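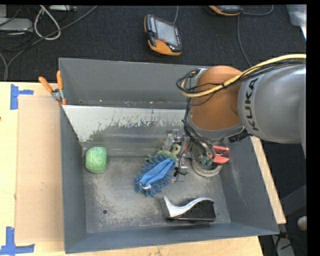 A KUKA arm at work over a grey metal bin.

Let the small breeders keep their show ring

By Firdevs Dönmez

I have kept goats outside Prendevcombe for nine years, and I have shown them at the spring show for seven. I am not a famous breeder. My best result is a third place with a doe called Rivine, and the judge that day told me her feet were trimmed better than the winner's. I still think about this when I trim.

Now the show society proposes that every exhibitor must bring at least four animals in a class group, or pay a single-entry fee of 25 dollars per head. The reason given is that small entries take too much time in the ring. Last November the show had 383 goats and sheep entered, and the judging finished when it was already dark. I was there, I was cold also, and I understand the complaint.

But I do not agree with the remedy. Of the 127 exhibitors in the catalogue, many brought one or two animals. These are the people with a few hectares and a job in town, or the teenagers who raised one wether from a bottle. If you ask them to pay more than the big studs pay, they will stay home, and they will not write a letter to explain why. They will only be missing.

Mbali Fourie, who has judged dairy goats longer than I have owned any, answered me at the autumn meeting that a class with one animal in it teaches the exhibitor nothing. She has a point. A ribbon for beating an empty ring is a strange thing to put on the wall. I would be happy to see thin classes joined together, for example the two yearling classes, so that my Sani stands beside somebody else's doe and I can see what is wrong with her topline.

There are other hours to be saved. Check-in last year was one table, one vet and almost 200 metres of trailers on the gravel road. The first class was called forty minutes late, before any small exhibitor had the chance to waste a minute. Two tables would help. It would help also if the paperwork for herd health could be sent the week before, as they do already at Grindis, where I went as a visitor and saw the first goats in the ring at nine.

I know the big studs pay for much of the show. They buy the advertising in the catalogue and they sponsor the trophies, and their animals are the ones the public comes to see. I have bought two bucks from them myself and I was treated fairly. Still, when I bought my first doe it was from a woman with five goats, whom I met beside the wash rack because her pen was next to the tap. She spent an hour showing me how to hold a head up without pulling. With the new rule I think she would not have been there.

The vote is at the next general meeting and every paid member can speak. I will ask that the fee is removed from the proposal and that the joined classes are tried for one year. If the judging still finishes in the dark, I will listen again – and I will bring my own lamp.

Filed under: Opinion, Shows and Sales, Goats

Last updated: 2023-04-20

Recent in Opinion
Why I stopped clipping before winter shows
Should junior handlers draw for their animals?
A better catalogue would cost us very little
Sheep in the morning, goats after lunch: time to swap?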